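Sorkstead Allotment Association
Minutes of the spring general meeting, March
Main hall, Korndale Community Center

Meeting opened at 7:05 p.m. Quorum met. Minutes of the previous meeting approved without changes.

1. Water supply
The main line reopens at the end of the month. The meter at the lower gate read 1593 at shutoff and will be read again before the valve is turned. Plot holders on the east side reported low pressure last season. Trarnero quoted for replacing the section between the pump shed and the first standpipe. The quote excludes trench backfill — a revised version has been requested.

2. Plot allocation
All 142 plots are let except 7, and 4 of these are below the flood line and will stay out of use until the ditch is cleared. Offers on the remainder go out in waiting list order. Half plots will not be offered this year.

3. Meeting room
The main hall is not available in the fall. The center has offered a room with a fixed work table, free of charge, for the seed exchange.

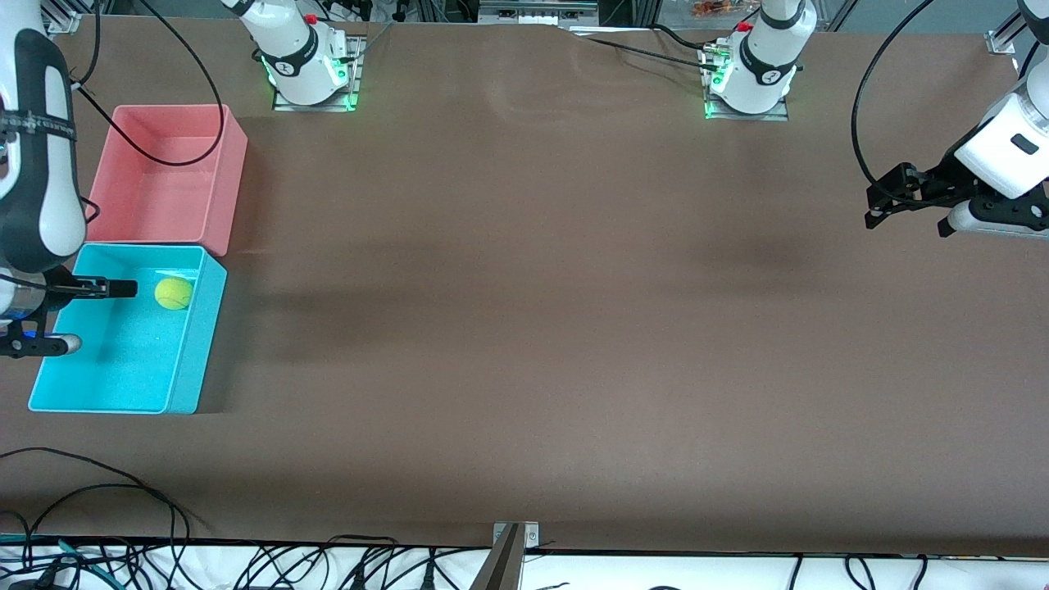 Work table with brown top, Korndale Community Center.

The meeting accepted the offer. Seed packets are to be labeled with variety and year of harvest before the exchange. Unlabeled seed will be composted.

4. Compost bays
Bay rotation stays as it was. Bindweed and couch grass are not to go into any bay. The Baranauskienė bequest covers new boards for the oldest bay only; the wording of the bequest does not extend to paths. Motion to buy boards carried, one abstention.

5. Other business
Request for a later closing time at the upper gate deferred to the next meeting.

Meeting closed at 8:20 p.m.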